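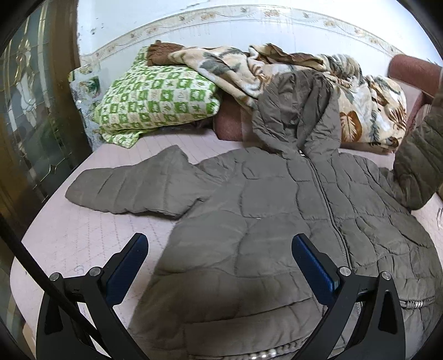

Last changed: August 27, 2025

The second order for hand-held grippers goes in before the end of the month, so I have been through the budget again and changed a few lines since I first put this post up. Two people wrote to ask how we plan the money for home recording work. I am putting the answer where both of them can find it.

We have 3000 dollars for this round. It has to cover the tools, the spares, the storage, and what we pay people for the time in their own homes. It does not cover the arm, which comes out of a different budget and which I have stopped asking about.

The tool we have now is the two-finger one from Gastex. I looked at the Sornureo version too, and it is a nice piece of work, but it is heavier and the pads are glued in place. On ours the fingers are held with plain round-headed screws and the pads are blue with fine ridges. A grown person can use it for an hour before the wrist complains. That mattered more to me than anything on the spec sheet.

Clothing is what eats the equipment. We started with towels and pillowcases, and I budgeted as if everything would be like towels and pillowcases. Then we moved to coats. A quilted puffer jacket spread out on a bed, hood bunched up at the top, a sleeve lifted at one side, is a big awkward thing next to two small fingers. The fabric has give in it and the zipper never lies straight. You come at the middle of the hem, you squeeze, and half the time what you have is a pinch of air and lining. So people squeeze harder, and the pads wear.

I now plan on a new set of pads every 60 hours of use on coats. For towels I would go much longer. A set costs 23 dollars from Kaijage, who also sell the screws, and I buy those in the same order to save on shipping. If you are making your own list, put the pads in as a monthly cost and leave them out of the one-time column. I had them in the wrong column all of last November and the numbers looked a lot better than they were.

Cables are the other thing. The cable on our tool is thin and black and it hangs where it likes, including across the corner of the view. I priced a wireless kit from Vendham and decided against it for this round. The batteries are extra, the charger is extra, and somebody has to remember to charge them. I did put in money for six spare cables and a bag of clips. A longer cable would be nice in a bedroom — you need to get around the end of the bed — but the long ones cost nearly twice as much and I would rather have more of the short ones.

We do not buy beds, jackets or bedding. People use what they have. Tatu Mollel, who did the planning before me, once had a line for a full set of practice clothes, and we struck it out. A checked pillow and a floral blanket in a heap behind the coat are what the thing will have to deal with later on, and they cost us nothing.

Storage I got wrong in the other direction. I bought two big drives and we have filled a third of one. That line is zero this time.

What is still open is whether to order one more complete tool or put the same money into paid hours. I lean toward the hours. The supplier wants an answer on the tool by the end of the month, and I will change the post again when the order is in.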